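Stitches, Knots and Other Small Things: my suturing gallery

Last updated: 02/08/2010
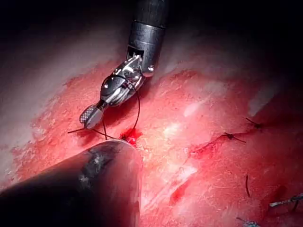
Black thread in the jaws, one big loop out to the right, short tail lying off to the left. My favourite of the lot.

Hello and welcome in! I've been a theatre nurse at Corkthorpe for a good while now and I have always been a bit silly about sutures. Other people come home from work and talk about the parking. I come home and talk about thread. So when my sister told me to put it all on a web page and leave her dinner table in peace, I did (hi Mum, you may want to skip this one).

I've put the close-up first and then some notes to go with it, because I get asked the same things over and over by our students and by the odd brave relative. More pictures will go up when I've sorted through my July folder, which is a mess.

The thread

It's ever so fine, isn't it? On a screen it looks like something you could tie a parcel with, and then you hold a bit between your fingers and can hardly feel it. I like black for teaching. It shows up beautifully against red tissue and you can follow it with your eye all the way from the jaws round to where it goes in, by that little bright spot of blood. Paler threads are lovely too but they vanish on me, especially with the light bouncing off everything.

The loop

I could look at that loop all day. Thread has a memory, so it wants to go back to however it was wound in the packet, and a good part of learning to stitch is learning to put up with that. At our practice evenings I hand out 30 cm lengths and somebody always asks for longer. Don't! You spend the whole night chasing the end around.

The tail

Keep it short. I say this so often that the students gave me a mug with it on. A long tail gets dragged back through the knot and then you are starting again with everyone watching.

The jaws

Look closely at the underside and there's a tiny criss-cross pattern, like the grip on a good pair of pliers. It catches the light near the tip, and I think it's the prettiest bit of metalwork in the whole picture. My dad was a fitter and turner and he was far more taken with the little pulleys and pins in the wrist (he wanted to know who cleans them. A very fair question, Dad).

The colours

I had the print done at Prosent in a matte finish, and they got the reds right on the second go. The first one came back nearly orange. The shiny white patches in the middle are just light on moist tissue, so please don't let anybody at the print counter "fix" them for you. Mine is in a plain Hukis frame, 33 cm along the long side, and it lives in the study and not the lounge, by popular vote.

If you want to have a go yourself, start with a banana skin or a bit of felt. I did six evenings of the Tanui beginners' workshop years ago and still use the notes.

Comments

The loop is gorgeous. I do embroidery and I'm jealous of the tension on that. More please!

Couldn't look at it over breakfast but came back after lunch. Do you wax the thread at all?

Reply from the author: No wax, it comes ready to go in the packet. And sorry about breakfast!

Second-year student here, I've been leaving my tails far too long. Off to find a banana.

Contact me by the form | © Stitches, Knots and Other Small Things | Back to top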